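# Rikadby – small pans, lids and what goes in them

Rikadby is our picture and notes collection of small cookware on a work table. It started as a side folder in a bigger kitchen project called Darura and grew until it needed a README of its own. We love this stuff! If you have ever wondered how many ways a lid can lie next to a saucepan, you have found your people.

Maintained by Mirjam Zaugg and Elango Panicker. Notes on handles by Noemi Gatti.

## What's in it

- `pans/` – saucepans and frying pans, with and without food
- `lids/` – glass lids, on the pan, off the pan, leaning on things
- `food/` – single pieces and small portions
- `notes/` – plain text, one file per session
- `labels.csv` – 175 rows, one per picture

We keep the props simple: a pan, something to put in it, a covering on the table. Brown is our favorite covering by a long way. It takes the glare off the white tabletop, and dark pans still read nicely against it. Wrinkles and crumbs are left as they are, so please don't retouch them. A kitchen table has crumbs on it.

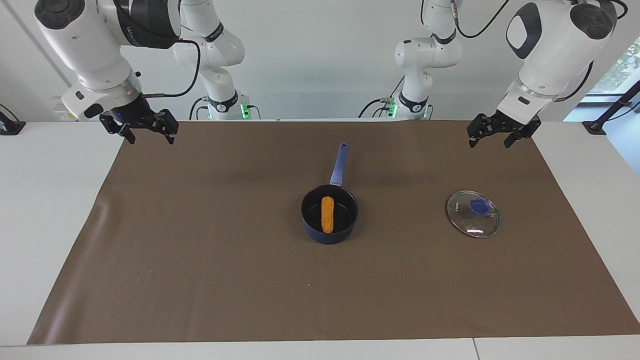

Glass lids get a label of their own, `lid_state`, with these values:

| value | meaning |
|---|---|
| `on` | lid sits on the pan |
| `off_flat` | lid lies flat beside the pan |
| `off_lean` | lid rests against something |
| `none` | no lid anywhere in the picture |

Ottilie Wallner talked us into splitting "off" in two, and she was right. Lids lying flat are very hard to spot (you mostly get a rim, a knob and a few highlights), while leaning ones show up right away. In the first version both were lumped together and the numbers made no sense at all.

Food gets `food_shape` and `food_color`. We describe what a thing looks like and leave out guesses about the recipe. A golden-orange stick with a crumbly surface is `long` and `orange`, and you're welcome to write "fish finger or croquette?" in the comment column. We enjoy those comments a lot.

## Handles

Noemi's section, and my favorite part of the whole folder. A handle tells you so much about how a pan gets picked up and where it ends up living. She records three fields:

- `handle_color`, in everyday words. "Lavender" and "periwinkle" are both fine – we merge them later under `blue_purple`.
- `handle_dir`, the way the handle points as seen in that picture. Left, right, toward, away, or a mix such as `left_toward`.
- `hang_hole`, yes / no / can't tell.

Small lettering on the side of a pan goes in `text_on_item`, typed exactly as it reads. If you can only make out part of it, type that part and add a question mark.

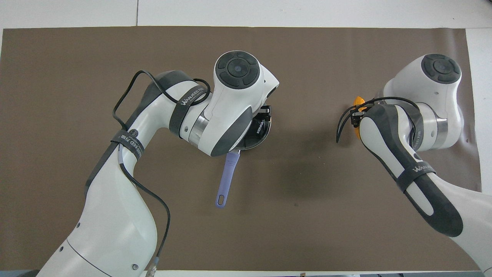 When a pan is partly hidden, fill in what you can and leave the rest blank. Blank cells are good data! We had a round of labeling where everyone filled in every cell, and Lorenz Riedl spent a whole afternoon taking the guesses back out.

One more thing about direction: `handle_dir` belongs to the picture and not to the pan. Two pictures from the same session can have completely different values, and the overhead views especially will surprise you. Don't copy the value down the column.

## Known problems

- Saucepans are better covered than frying pans. We want more frying pans.
- 28 rows have no `hang_hole` value. Most are pans with the handle tip out of view.
- "Mat" and "paper" were used for the same kind of brown covering in the early notes. Use `cover_brown` for both from now on.
- Nine pictures in `lids/` also belong in `pans/`. They are listed in `notes/double.txt` and haven't been moved.
- Dark pans with black interiors lose detail at the bottom. Brightening helps a bit, but keep the original next to it.

## Adding your own

Yes please! Put new pictures in `incoming/` with a short text file: which pan, which lid if there is one, which food, what's on the table. Two lines is plenty. Run `check_rows.py` before you send anything, and read the warnings, even the dull ones about spaces in color names.

Wish list at the moment: a pan with two short handles, a lid with a steam vent, dumplings, anything on a checkered cloth.

## Changes

- 0.3 – split `lid_state`, added `text_on_item`
- 0.2 – handle fields added
- 0.1 – first 100 rows, May 10, 2024

Questions go to Mirjam for the pictures and Elango for the table.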